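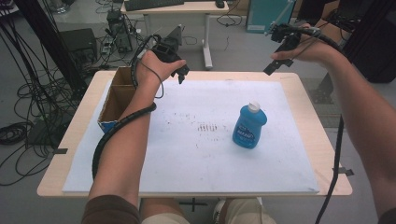
Sunday, 7:40 a.m.

Slept badly, up early, so the bench session got done before breakfast. Subject for the week is the foam board. I have been putting off a decision on it since the move and the smudges have stopped bothering me, which is usually the sign that something should be replaced.

Condition. Scuffs in gray and black over most of the top face. The row of short dark marks near the middle is still there. I tried a white eraser on two of them, then a damp cloth with one drop of dish soap. The eraser took off the gray haze around them and left the marks as they were. The cloth did nothing except raise the paper facing slightly, so I stopped. Alcohol would probably lift more, and would probably also get into the foam at the edges. Not worth it on a used board.

Flatness is the real question. Laid the steel rule across it in both directions. Light shows under the rule at the front left corner, and the gap takes 2 sheets of copier paper but not a third. Everywhere else it sits down. I flipped the board, weighted it with the two big dictionaries and the toolbox, and will look again tonight. If the corner comes down it stays for another month. If not I will cut a new one from the Hidwood sheet standing behind the closet door, which I bought for shelf liners and have never opened.

The table itself is fine. The board leaves a strip of wood showing at the front and sides and I have decided I like that, as it gives me somewhere to rest a pencil without rolling it across the work surface. I considered a full-width board in the spring and I am glad I didn't. One new ring near the front edge from a mug. Mine. Rubbed it with oil and it mostly went.

9:15 a.m.

Breakfast, then the bottle.

The blue one with the flip-top has been migrating between the bathroom and this room for weeks and I wanted it settled. Weighed it on the kitchen scale with the cap closed: 142 grams. An empty of the same type, rinsed and left to dry overnight, came to 73 when I weighed it in November — the number was still on the masking tape on the shelf. Difference of 69 grams, so there is a good deal left in it and it is not going in the recycling yet. It will stand on its base without rocking, which the old square one would not do once it got light. It will also stand on its cap, but the cap face is narrow and I wouldn't leave it that way near the edge.

Checked the hinge on the cap. Ten open-and-close cycles, no whitening of the plastic at the fold, closes with a click each time. Inverted it over the sink for a minute with the cap shut and got nothing. Passed. It goes in the box.

The box. Brown cardboard, flaps off, one divider. I cut the flaps away last winter because they kept folding in on whatever I was reaching for, and I have not missed them. The divider is the weak part. It is thin stock and leans toward whichever side is emptier, so the full side gets fuller and the other side turns into a slot. Options considered:

Glue the divider at both ends. Permanent, and I do sometimes take it out.

Notch the box walls and drop the divider in. Better, but the walls are already soft at the top and a notch will tear down eventually.

Two strips of corner molding, cut from the discarded flaps, glued to the inside wall on each side of the divider to make a channel. Divider stays removable, walls are not cut.

Went with the third. The flaps were still flat behind the bookcase. Cut four strips to the inside height of the box, scored each one down the center, folded to a right angle, and glued with the Cidico wood glue, that being what was open. White craft glue would have been enough. Clothespins at the top, nothing at the bottom except hope and a can of tomatoes. The first channel came out too tight by the thickness of the glue, so I pulled one strip while it was still soft and reset it with the divider in place and wax paper on both sides. Should have done that from the start.

11:30 a.m.

Glue holding. Left the clothespins on anyway. Cleared the drawer under the window while waiting:

Kept: the good scissors, the bone folder, tape (clear), tape (masking), spare cap for the blue bottle, the Chien calipers.

Discarded: three dried-out markers, an adapter for something I no longer own, a bag of the wrong size screws.

Undecided: the Torov clamp lamp. The spring is weak and the head droops over an hour or so. It does still light. I moved it to the shelf, where I put it the last time I was undecided about it.

Light in the room is good from ten until a little after noon and then the neighbor's wall takes it. If I am going to keep doing close work at the table I either start earlier or fix the lamp. A new spring would be cheap if I could find the length. Measured it relaxed, wrote the figure inside the shade, and did not look any further into it.

Chair is still too low for the table. Noted again. Elbows come up to reach the back of the board and my shoulders have opinions about it by lunch.

8:50 p.m.

Took the weights off. Corner is down, or near enough that one sheet of paper goes under the rule and drags. Acceptable. Board stays, turned so the clean face is up. It is not very clean either, but the marks in the middle are now on the underside and I will not be looking at them.

Divider channels are dry. Box loaded, bottle in the narrow side, everything else in the wide side. Divider stands straight with the load uneven, as intended. Picked the box up by the ends and carried it down the hall and back — no shift. One of the bottom corners has a slight bow that I had not noticed before, possibly from the can. Watch it.

Still to do: spring, chair, open the Hidwood sheet and check that it arrived flat. Need wax paper and clothespins, as the ones I used today came off the line and there is a wash tomorrow.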